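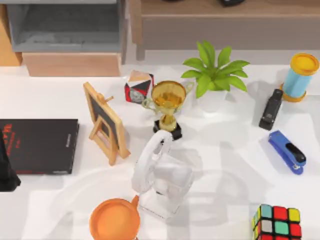 Support desk replied first: please confirm whether the gripper is translucent in every camera view or only the overhead one, and whether it still collides with things when it looks like that. If it collides, the physics body is fine and we are only chasing the material.

Good question, and the answer turned out to be the fun part of this ticket! It is see-through in every view, and it collides perfectly. I drove it down beside the trophy, closed the fingers and got contact forces straight away. So the robot is all there as far as the simulator is concerned, it just renders as a pale ghost with the tabletop showing through.

Ticket: Gripper renders translucent after swapping Urel for Sutus
Opened: August 2022
Product: Codullow simulator, two-arm tabletop set-up
Priority: normal
Status: resolved, one item carried over

What I am trying to do

I am comparing two grippers on the same cluttered table before we order hardware. One is the Urel parallel gripper, the other is the Sutus, which has longer fingers and a softer closing curve. Both run on the Amaral controller, same gains, same arms. The table layout is fixed so that each gripper gets the same start: trophy near the middle with the little black-and-red patterned box tucked up against one handle, plant to the right of it, staplers on the right-hand side, orange pot and Rubik's cube along the near edge.

I love this layout. The trophy alone is a brilliant test, with thin handles, a wide shiny bowl and a square base that wants a completely different grasp from the rest of it.

What happens

With Urel loaded, everything looks normal. I unload it, load Sutus, reset, and the gripper comes back translucent white. No error in the log, only this line:

material slot 2 not found, using fallback

What I had already tried

Restarted the simulator. No change.
Reset the layout without reloading the gripper. No change.
Loaded Sutus first, on a clean session. Still translucent.
Went back to Urel. Solid again, every time.
Switched off shadows. The gripper was still translucent, and the table looked horrid, so I switched them back on.

Support reply

Thanks, that is very clear. The fallback material is meant to be see-through so that people notice it. The Sutus file is asking for a slot that the arm description does not define. Could you open the arm description and tell us which slots are listed under the wrist? Please also say whether you converted the gripper file yourself or used the one in the library.

My reply

Library file, not converted. Under the wrist I have slots 0 and 1, and no slot 2. The Urel file only ever uses 0 and 1, so that explains why it never complained.

While I had it open I ran a batch anyway, seeing as the contacts were fine. 77 attempts with Sutus, mostly on the staplers and the trophy. I was really pleased with it. The blue stapler lies diagonally, and Sutus lines up with it and closes evenly without shoving it across the table first, where Urel tends to nudge it. On the trophy stem the long fingers get in under the bowl – Urel has to come in much lower and catches the base.

The black stapler is harder for both of them. It is slim and dark and the depth camera gives a ragged edge on it, so I would not blame either gripper yet.

Support reply

Glad it is usable. Please be careful with any results that depend on the cameras while the fallback is active. Contacts will be right, but a vision policy would be looking at a gripper it has never seen. Try this:

1. Copy the wrist block from the current arm description in the library.
2. Paste it over the old block in your project. Do this for both arms.
3. Clear the material cache from the Codullow tools menu.
4. Load Sutus and reset the layout.

My reply

Done, and it works! Solid dark grey fingers, no fallback line in the log. I missed the second arm the first time, so for one run I had one proper gripper and one ghost, and it took me longer than I would like to admit to see why.

You were right about the cameras too. I repeated the batch with the wrist camera policy switched on, and its approach on the potted plant is much steadier now. Before the fix it kept pausing above the leaves – I had put that down to the Amaral settings and was about to start changing gains. Very glad I did not.

I have thrown out the earlier vision results and kept the contact ones, marked as pre-fix.

Carried over

Pale shadow under the gripper is a bit too large when it is close to the table. It does this with Urel as well, so it is separate from the material problem. Support have logged it against the November release.

Support reply

Closing the main issue. We will make the missing slot message a proper warning so that it shows on screen as well as in the log. If you run the black stapler again with the depth filter set to fine, please reopen this ticket and attach the log, as we would like to see the edge data.

My reply

Will do. The fine filter run is queued behind the Urel repeat, same layout and same start positions.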